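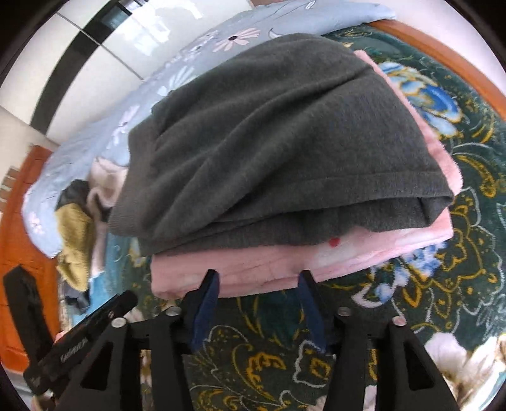
Folded clothing on a green patterned blanket.

SASTISCOMBE TOWNSHIP DEMOCRATIC CLUB
Minutes of the August General Meeting

Place: Benavides Hall, lower level
Called to order: 7:04 p.m. by the chair

Attendance
Present were 86 members, which meets the quorum set in the bylaws. Guests who signed in were told they could speak during open comment but could not vote.

Approval of prior minutes
The minutes of the July meeting were read. One correction was made: the motion on yard sign storage was tabled, and the draft had it as passed. Approved as corrected by voice vote.

Financial report
The report was given in writing and copies were passed out. The main expense in July was the deposit on the fall mailer. A member asked why hall rent appears twice. The June payment cleared late and was posted in July. The report was accepted and will be filed.

Old business

1. Township ballot question on the road levy
The chair summarized the question as it will appear in November. The levy would renew the current rate and extend it to cover culverts and drainage. Several members spoke in favor. They said the Dresov Road washout would have been a smaller job if the ditches had been cleared on schedule. Two members spoke against. One said that the township has carried over road money each year and should spend that first. The other supports the repairs but objects to folding drainage into the same question, so that a voter cannot pick one without the other.

Motion: that the club endorse the road levy. Seconded. A member asked for a division of the house. The motion carried. The member who asked for the division wished it noted that an endorsement does not commit club money to the levy campaign. So noted.

2. Fall mailer
The printer, Plultance, has confirmed the quote for 900 pieces at the rate given in the spring. The piece will go to households in the north precincts that have voted in only one of the last two township elections. Draft text was on the side table for comment. Comments received:
The front panel is too crowded.
The polling hours should be on both sides.
Remove the line about the other party's spending record. Several members felt it would be read as an attack and would not help with people who vote on township matters.
The disclaimer is too small and should be checked against the state rule.

There was a long discussion of the third comment. Some members wanted the line kept because it is accurate and the other side's mail has not held back. Motion to strike the line and use the space for the levy endorsement. Seconded and carried by show of hands.

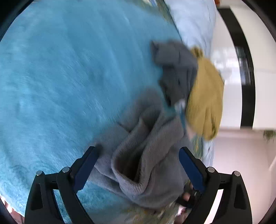

Can a member who missed the August meeting still comment on the mailer text?
Written comments are accepted until the proof is signed, but the vote to strike the spending line stands unless it is reconsidered at a regular meeting.

3. Polling place change
The county has moved precinct 8 from the Dresov Road firehouse to Benavides Hall. Members who live in that precinct were asked to tell their neighbors. A member said the county notice went out with the old address on the back. The secretary will write to the county clerk and ask if a second notice is planned. The parking lot at the hall was also raised. It was agreed to ask that no other events be booked there on election day.

New business

1. Candidate forum
An invitation has come from the Sastiscombe Library to take part in a forum for the township board seats. Both parties would submit questions in advance. The chair recommended accepting. There was a question about who picks the moderator. The library does, and neither party has a veto. Motion to accept the invitation. Seconded and carried.

2. Bylaws, article 2
A change was proposed to let members vote on endorsements by mail. First reading only. Debate and vote will be in September. Members with wording changes should hand them to the secretary before then.

Open comment
A member asked that meetings end by 9. A guest spoke on the condition of the crosswalk at the grade school and was referred to the township board.

Next meeting
September, same place, 7:00 p.m. Doors open at 6:30 for the sign-in table.

Adjourned at 9:12 p.m.

Submitted by the secretary. Draft until approved.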